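Home Help Exchange > Kitchen & Cleaning > Gadgets and Automation

Is there a machine yet that will empty the drainer and put the dishes away?

Posted by damp_sleeves
2,752 views

I own a dishwasher. I want that on the record before anyone suggests one. The dishwasher does the washing, and has done it well for years, and I have no complaints about the washing. My trouble is everything on either side of it. Somebody has to put the things in, somebody has to take the things out, and a good half of what we use gets done by hand anyway and sits in the rack on the counter until it has become a kind of furniture. We no longer eat out of the cupboards in this house. We eat out of the rack.

My brother-in-law tells me that robots can do this now. He has seen a video. In the video a robot picks up a plate, sets it in a rack, and some people off screen clap. He has been sending me this sort of thing since December and I would like either to buy the robot or to make him stop.

So what I want to know is whether there is anything a normal person can get that takes clean plates out of a rack and puts them in a cabinet. It doesn't have to be fast. I'm asleep from 11 p.m. on and it can have the whole night. We're a household of 6 and the plates are plain white ones, nothing heirloom. I can lose a few. Budget is whatever you'd pay for a decent used car, less whatever my wife finds out about.

Secondary question, if the answer is no: what is the closest thing?

Posted by torque_and_toast
Marked helpful by the person who asked

No, there isn't, but you're asking at an interesting time, so you get the long version.

I do fixtures and end-of-line equipment at Wojcik, where we've had arms moving parts around for longer than I've worked there. People see a factory arm do the same pick all day without a miss and figure a plate must be easy by comparison. The factory pick is easy because we spent months making it easy. The part shows up in the same spot, the same way up, in a nest that was machined for it. Slide that nest over by the width of your thumb and the very expensive arm will grab a handful of air and carry it proudly to the next station.

Your kitchen has no nests. The closest thing to one is the rack, and a rack is a poor nest. The slots let a plate lean, which is good for drainage and bad for anybody who needs to know where the rim is. Two plates from the same box will lean at different angles.

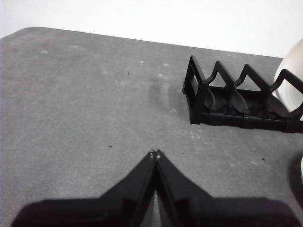 Gripper closed, short of the rack. The plate is the white thing on the right.

Now think through what it takes to get one plate out. The machine has to find the rim, and on a white plate against a white wall the rim is a rumor. It has to open up, get one finger on each side of the plate without knocking it or the divider next to it, and close hard enough that the plate doesn't swing but not so hard that you're down a plate. Then it has to lift in the direction the plate is leaning. If it goes straight up on a plate that leans, the plate rubs on the divider, and the rack may decide to come along for the ride. Plastic racks are light. I have personally seen one go for a walk.

Flat fingers on a curved, glazed rim don't touch much, either. You hold a plate with a thumb on the face and four fingers spread out behind it, and you shift your grip the moment it starts to go, all without putting down your phone. With two fingers you get a pinch. A pinch is all right until the plate starts to rotate in it, and a dinner plate held by one edge very much wants to rotate.

Putting it in the cabinet is the worse half. The door has to be opened and kept open. The stack is probably behind the bowls. Stacking means setting the plate down level and letting go at the right height, and too high is how you find out what the neighbors think of you at 3 a.m.

None of this is impossible. Arms trained on people's demonstrations are doing it now, some of them nicely. If you run 100 tries on a setup it has practiced on, you might be quite pleased with the result. Then you put in a mug, or swap the rack, or close the blinds, and you're less pleased. When you watch your brother-in-law's next video, check whether it's one continuous take, whether it says how much it's been sped up, and whether somebody just outside the shot is steering the thing by hand. All three of those can be perfectly respectable. They just aren't a product you can buy.

As for the closest thing, what the trade would tell you is to change the job to suit the machine. Keep the everyday plates in the rack permanently and call it storage. From your description you've already automated this step and should be congratulated.

Posted by mopsandmicrowaves

We have a Jaltum. It's a floor robot so it doesn't do dishes, but I'm mentioning it because I thought the same way you do, that it would give me my evenings back. It does vacuum. It also needs the chairs up, the cords up, the rug with the fringe rolled up, and the dog put in the other room, and by the time I've done that I could have swept. It spent one whole night under the couch asking for help in a cheerful voice.

I still like it. I would not give it a plate.

Also have you tried having the kids do it? You said 6 people.

Posted by Plukel_owner_since_the_first_one

Respectfully disagree with the first reply, which is very negative. The technology is basically here and people said the same thing about dishwashers.

I have a Plukel countertop arm. I bought it for filming cooking videos (it holds the light) but it comes with a gripper and you can teach it motions by pushing it around. I taught it to take a plate from the first slot of my rack and set it on a towel next to the rack. It works great as long as:

the rack is taped down
the plate is in the first slot
it is a small plate
the towel is folded in 4
you start it from the home position and don't bump the counter

So that's one plate, unattended, and I've had 20 good ones in a row. Then I move the next plate into the first slot and press the button again. Obviously if somebody built a thing to move the plates into the first slot you'd be completely hands free.

Comments on this reply

damp_sleeves: So I'd stand there and hand it the plates.

Plukel_owner_since_the_first_one: For now, yes.

damp_sleeves: And then I'd pick them up off the towel and put them in the cabinet.

Plukel_owner_since_the_first_one: The cabinet is on my list. The arm doesn't reach mine.

torque_and_toast: Taping down the rack is correct, by the way. That's a fixture. You've made a nest.

mopsandmicrowaves: What do you do about cups

Plukel_owner_since_the_first_one: I don't do cups.

Update from damp_sleeves

Thanks, all. I read the long reply out loud to my brother-in-law, who said it was out of date and sent me another video. It was in four takes. I've ordered a Tundby wall rack, the kind that mounts over the sink so the plates drip where they hang and live there for good. It has no motor in it. It arrives in two boxes and I'm told the assembly is a chore, so if anyone knows of a machine that can follow the instructions and find a stud, I'll start a new thread.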